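Search this site
Search for:

Mending, mostly badly

June 11, 2025

So I have finally finished the green coat! If you've been reading since the winter you'll know the one I mean, the long one with the lining that gave up under both arms and then all the way down the back seam while I was reaching for a tin of tomatoes in the shop. I'd been wearing it anyway with the lining flapping about inside like a second, sadder coat.

I'm not a natural at sewing. My mum could take up a pair of trousers during the news and have them hung up before the weather, and I used to sit next to her with a button and a bit of felt and get cross. I didn't touch a needle again until I moved to Drolness and found that the nearest place doing alterations wanted more for a new zip than I'd paid for the skirt. So I taught myself, out of stinginess really, and I've been slowly getting less terrible ever since.

The thing I got wrong for years was thread length. I'd pull off a great long piece because I hate threading needles (who doesn't) and then spend the whole evening picking out knots and swearing. Fingertips to elbow, that's all you want. It feels mean, and you have to stop and thread up again much more often, but the coat lining went in with hardly a tangle and I put that down to short thread and a decent lamp.

The other thing is ladder stitch. Oh, I love ladder stitch. You go along inside one fold, hop straight across, along inside the other fold, hop back, and it looks like nothing at all, just a row of little rungs, and then you pull and the whole lot closes up and vanishes. I did the first armhole three times because I kept pulling too early. Leave it slack for 7 or 8 stitches and then pull, gently, in the direction of the seam and not up towards your face. If it puckers you've gone too hard, so ease it back with your thumbnail before you carry on.

I bought the lining from the Wirora stall at the Saturday market, a sort of dark plum, the end of a roll. It frays if you so much as breathe near it. I ended up folding every edge over twice, which made the corners fat, and there's a lump by the left pocket I can feel every time I put my keys away. I've decided to live with it. Pap (my cat, for new people, and a menace) slept on the pieces while they were laid out on the floor and I had to pick the fur off with tape before I could pin anything.

Next up is a pair of jeans with the knee gone, and I'm dithering. Patch behind and darn over the top? Or a proper visible patch on the front and be done? I've got some old Prutia curtain fabric that would look lovely but I think it might be too stiff to bend in. I want them wearable by July as we're off camping and they're the only trousers I don't mind kneeling in mud in.

Tell me how you do your knees. And if you have any tricks for tying off so it doesn't come undone in the wash, I'd love those too, mine always work loose after a few goes. 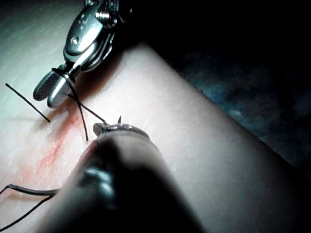

Nilmini Matubbar
Patch behind, every time, and cut it much bigger than the hole, as the denim round the edge is always thinner than it looks. For tying off I make a tiny stitch, go through the loop twice before pulling it down, then do the same again right next to it and run the tail between the layers for an inch or so. Mine have stayed put through years of school uniform. Wash the curtain fabric hot a couple of times before you give up on it, it may well soften.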